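The Case for One Fold

17 Jan 2020

254 shares | 21 comments

Most of the hardware sold for keeping a work table in order solves a problem that a folded sheet of card has already solved. I have held this view for some time, and a season of testing desk organizers has not moved me from it.

The products I tested fall into two groups. The first consists of trays and dividers with fixed compartments. The Lindholm divider set is typical: well made, heavy enough to stay put, and sized for objects the designer imagined I would own. The second group is modular. Drodari sells a rail system with clip-in panels, and its panels can be moved in small steps along a base. I used it from August onward. I moved the panels twice in the first week and never again, and the base collected eraser dust the entire time.

A folded sheet has no base. It stands because a crease converts a flat panel, which has almost no resistance to tipping, into two panels that brace each other. The geometry is old and needs little defense. With the two halves flat in line, the sheet falls over. With the halves closed tight, it also falls over. Between those limits there is a broad range of angles at which it will stand on its lower edges, and the range is wide enough that the angle can be set by eye.

Stiffness matters more than weight. Ordinary printer paper will hold a crease but will not hold a straight edge at any useful height. Heavy card will do both. Foam board does both well but has to be scored on the outside of the bend first, or the face wrinkles along the line. I score with a blunt blade against a steel rule and make one pass. Two passes tend to wander, and a wandering score gives a fold that rocks.
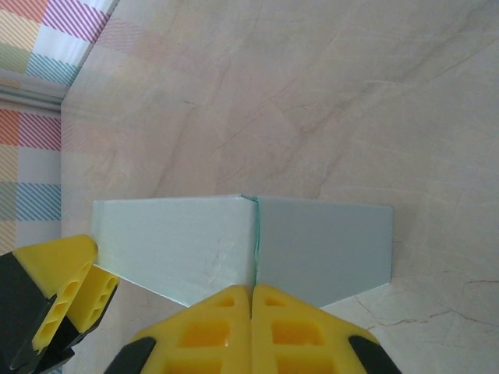 Pale blue sheet, single central crease, on a marble-patterned tabletop.

Color is worth more attention than it gets. A light sheet shows the difference between its two faces clearly: the panel turned toward the light reads almost white, and the panel turned away goes grayer and cooler. That difference makes the position of the fold obvious at a glance, which helps on a surface that has a pattern of its own. Veined tabletops are poor backgrounds for small white things. I have lost paper labels on one for most of an afternoon.

The objections are predictable. Card wears. It picks up scuffs, the corners soften, and the crease weakens if it is opened flat and closed again too often. All true. My own sheets last until the fold starts to split, and then I cut another. The Nijs acrylic screen that I used as a comparison does not split, but it scratched in ordinary use, and a scratched screen stays on the table because it cost too much to throw out.

The second objection is that a folded sheet holds nothing. It has no slots, hooks, or pockets. I count this in its favor. A divider with pockets becomes storage within days, and storage on a work surface reduces the surface. The Ista desk caddy has 2 upper pockets and a lower shelf, and all of them were full of things I did not need before I had finished the project I bought it for.

There are limits. A folded sheet will not retain anything that rolls with force, and it will not survive a spilled drink. It is also a poor choice near an open window — a moderate draft will walk it across a smooth table. For those cases a heavier divider is justified, and the Lindholm would be my pick.

For sorting paper, screening a small job from the rest of the table, or marking where one pile ends and the next begins, I would start with card. Cut it long, score it once at the midpoint, and leave the lower edge untrimmed until it has been stood up and checked for rocking.

21 comments | Share this article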